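Gil 手持夹爪（双支装）
Vumine 出品｜可配合 Kostau 折叠工位使用

先说一句，我在 Dreduvthorpe 洗衣厂的折叠间干了好多年，后来才跑到 Vumine 来写产品页，所以这一页不太像说明书，大家凑合看哈！Gil 是拿在手里用的夹爪，你怎么拎衣服、怎么抻平、怎么对折，就用它照做一遍，录下来的动作再交给 Kostau 工位上的机械臂去学。

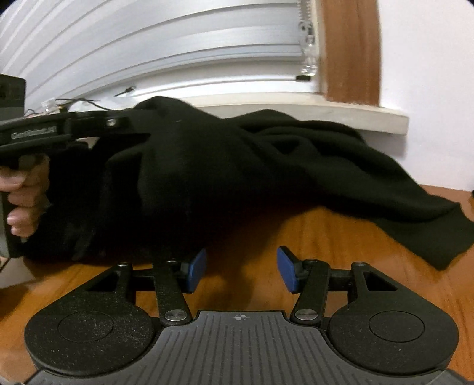
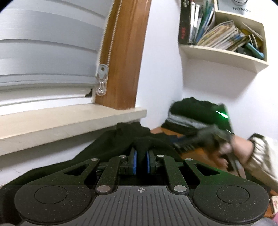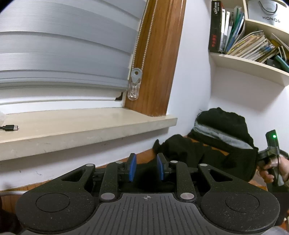

窗边整理深色衣物，左右手各用一支。第二张里，蓝色夹垫正夹着布料。

为什么老拿黑衣服来录？因为黑的最难呀！褶子看不清，袖口和下摆团在一起，人都得翻两下才找得到头。我们在折叠间最早录的是白毛巾，大家录得特别顺，结果一换成黑色卫衣全卡住了（包括我）。现在我建议新客户一上来就把深色的混进去，别攒到最后。

手感
握柄是竖着的，手指绕过去一握就行，跟拎熨斗有点像。夹垫最大张开 71 毫米，厚外套的领子也塞得进去。夹薄衬衫的时候别使劲捏，轻轻带住就好，捏太死布料会跟着拧。我自己头一天用得手腕发酸，第二天把桌子调低了一点，舒服多了。

录多少才够
看品类。Dreduvthorpe 那边长袖上衣录了 214 遍，短裤少得多。录的时候尽量换人，我折衣服习惯先左袖，同班的大姐先右袖，两种都录进去，机械臂遇到歪着放的衣服就没那么容易发愣。桌上、窗台上、椅背上都可以录，不用专门腾一间屋子出来。

上了工位以后，人干什么
这个问题每次去厂里都有人问我，问得还挺直接：“那我们呢？”我就照实讲 Dreduvthorpe 的情况。折叠间原来一班 3 个人站着折，现在折叠这一段大部分交给 Kostau，人换去做验污、补扣子、配单，还有给机械臂“返工”，就是它折歪了的那些，人拿 Gil 重新做一遍，录进去当新的示范。站着不动的时间少了，看屏幕的时间多了，有人喜欢有人不喜欢。我认识的几位老员工宁可回去折床单，厂里也给留了位置。

还有一点想提醒管排班的朋友：录示范是要算工时的！别让大家下班以后“顺手录几件”，录出来的动作又急又乱，回头还得删。我们给客户的排班表里，每轮录 31 分钟就歇一会儿，轮着来。

盒子里有
左右手夹爪各一支，备用蓝色夹垫一对，线缆一根，中文快速上手卡一张。收纳箱要另外选购。

日常保养
外壳是黑的，特别显毛絮，用软刷扫一扫就行，别拿湿抹布往关节那儿捂。夹垫沾了线头先摘干净再录，不然布会打滑。连杆上的销钉每月看一眼有没有松，松了不要自己硬拧，来信跟我们说一声，我们寄工具过去。

常有人问的
能不能单支买？可以，下单时备注左手或右手，不过折衣服还是两支一起用顺手。
左撇子能用吗？能，我就是。
没有 Kostau 工位能用吗？能录，也能导出，只是回放要等你们自己的机械臂接好。
下一批五月发货，现在可以先登记，登记时麻烦写上你们主要处理哪类衣物，我好提前把对应的示范清单发过去。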